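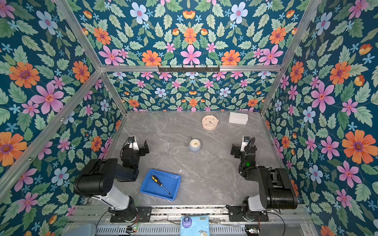

Item 2: booth interior with floral lining, hook rack, clocks and tray on the tabletop

Display booth check - Karppinen showroom, Sallel
Date of check: 9/19/25
Booth reference: 116

Wall and ceiling lining: PASS
Still my favourite of all the papers, I must say, and those big orange daisies cheer up the whole room. Please run a hand along every join all the same, and look up at the ceiling panel too, as it does get forgotten.

Metal posts and top bar: PASS
Each joint tried by hand and no movement felt. The Zemau key fits all the bolts, should anything want a nip up before November.

Hook rack: PASS, with a comment
Nothing hanging on it, just as we like it for the check. Light things only, please - it was never meant for coats or heavy bags, however handy it may look up there.

Tabletop: PASS
Wiped over with the Jevier cleaner and felt for chips along the front edge. A lovely surface, the grey marble pattern, but it does hide small spills, so do bend down and look across it.

Clocks: ACTION
The round peach-pink one is resting on its side edge and could easily roll if the table were knocked. Kindly lay it flat or find it a stand. The little pale blue alarm clock is fine where it is.

White boxes: PASS
Low stack at the back right, lids on. Please keep it no higher than the clocks.

Blue tray: ACTION
Sitting at a slight angle. Straighten it and keep it well back from the front edge.

Next check due: November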